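Sikder hand gripper

The Sikder hand gripper is a hand-held, two-jaw gripping tool used to record household picking and sorting tasks for robot training. It is carried by a person and is looked after much like the end tool of a fixed robot arm: the pads, the rails and the handle are checked on a regular schedule, and parts that wear are replaced as matched sets. The Grenlow workshop wrote the first service sheet for the tool in June, and the version dated Jul 21, 2021 is still the one most sites follow.

Setup

A new unit is set up on the bench before it goes out. The jaws are opened to their full width and closed slowly by hand, and the technician feels for any point where the travel catches. The pads are then brought together and should meet flat. If one pad touches first along an edge, its mounting is loosened, turned slightly and tightened again.

The indicator light is checked next. A tool that shows no light is not sent out, even if the jaws move freely. Sites that use the Dridine logging program also make a short test recording, which is played back in full before the unit is signed out.

A first working session is usually done at floor level with light retail packages and an open basin. Small cartons are useful because they have flat sides and sharp corners, and a badly seated pad tends to slide on them.
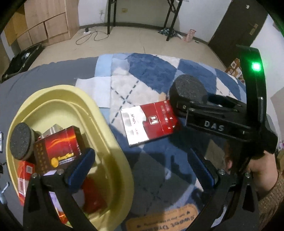
Gripper with its jaws open over a basin of boxed goods and a flat cigarette pack on a patterned rug.

Pads

The round foam pads are the part replaced most often. The textured face picks up lint from rugs and blankets, and dust from cardboard. It is wiped with a barely damp cloth after each session and left to dry with the jaws apart. Solvents are avoided — they harden the foam.

The service sheet gives a pad life of 949 closing cycles under test load, though many pads last longer in light work. A pad is changed early if the texture has gone smooth in the middle or the edge has started to lift. Both pads are changed together, so that the two sides grip alike.

Rails

The rubber-lined inner rails are held by small screws at their lower ends. The screws are checked for tightness every 200 cycles during the first weeks of use and at each pad change after that. Thread locker is not used in the standard procedure. A rail lining that has torn or pulled away is replaced with its rail; relining in the field was tried at the Zora site and given up, as the glued strips crept under load.

Records

Each tool has a log card with its cycle count, pad changes and repairs. The longest-running unit at Grenlow had reached 2,033 cycles when its card was last copied, with both rails still original.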